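Dudgate Easter Outreach and Parish Visiting
Progress report to the Collanmont Fund
14 May 2023

Where we are

Quick one this time, full accounts to follow with the July report. Easter season went well on the whole. Holy Week services held at all five churches in the group, plus the joint sunrise service up at Dridlow, which had not happened since before the pandemic. Good turnout. Rain held off till the last hymn.

Home visiting started the week after. Eight pairs trained, seven still going out. One pair dropped out for work reasons, no hard feelings. Mostly it is housebound members — communion, a prayer, a bit of company, small jobs if asked.
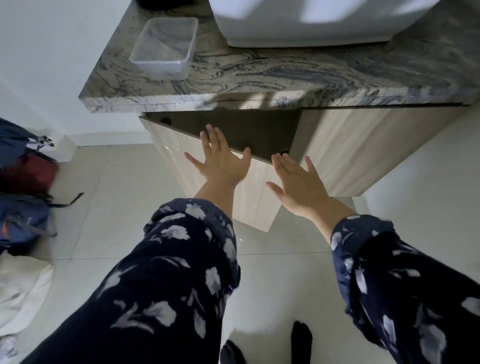
A member at Dewan wrote to say the visits are welcome but too short, and that communion should not feel like something squeezed in between two other calls. She would rather be seen once a month and have a proper hour than every week for ten minutes. Fair point. We have had the same from others and are changing the rota so no pair has more than four homes in an afternoon.

Money

Fund grant is a little over half spent. Biggest items were hall hire, printing of the Easter booklets and gas money for visitors. Printing came in higher then planned as we ran a second batch. Nothing has been moved between budget lines without asking you first.

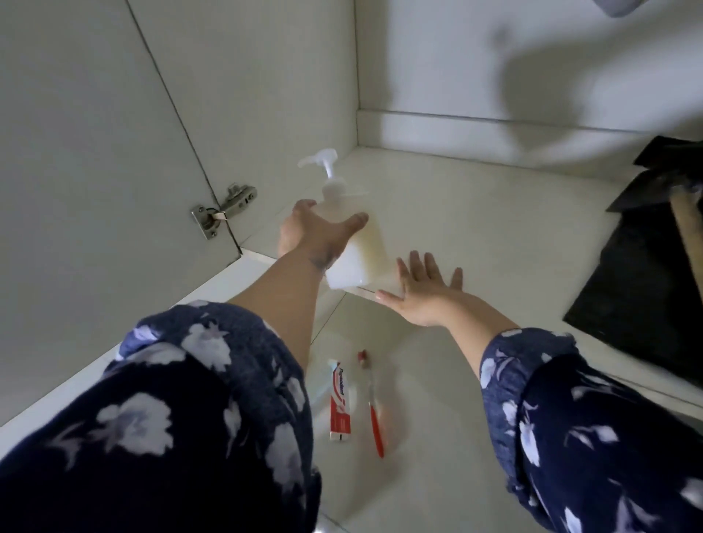 Youth and joint services

Slower here. The youth Bible study at Dewan met through Lent but stopped after Easter, exams mainly. Plan is to restart in the summer, probably Friday evenings, probably with food. The joint choir is in better shape — all churches sending singers now, and Dridlow has offered its hall for practice at no charge. 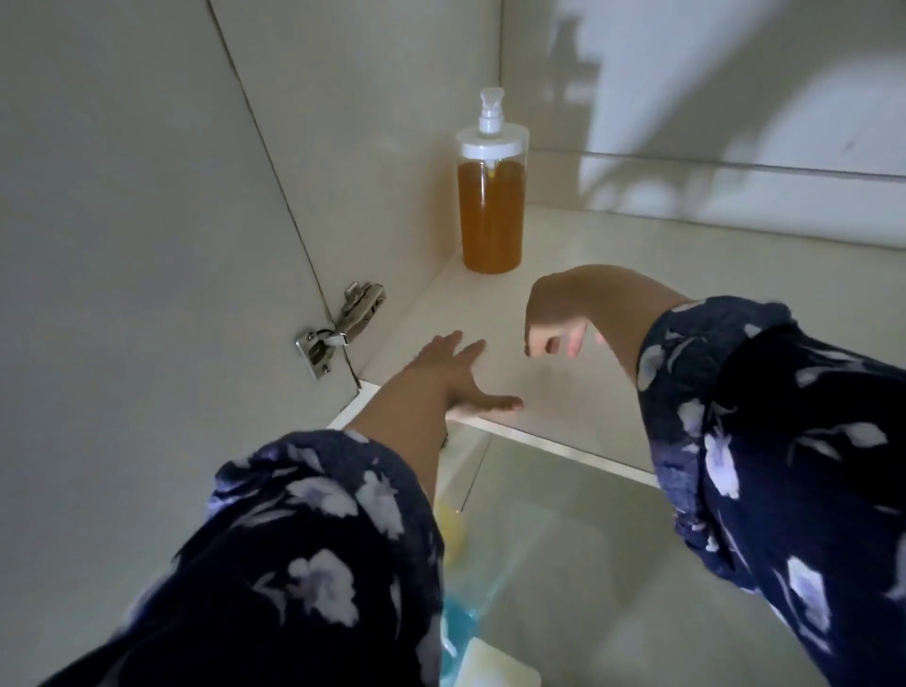

They want to sing at the Pentecost service and we have said yes. Still need a keyboard player. Music copies are ordered, not yet here.

Still open

Background checks for two late joiners, forms sent, waiting.
Large print prayer cards, need a quote.
Second half of the grant — can you confirm the payment date? Hall deposit at Collanmont is due before the July report and we would like to pay it on time.
Attendence sheets for Holy Week to be sent seperately.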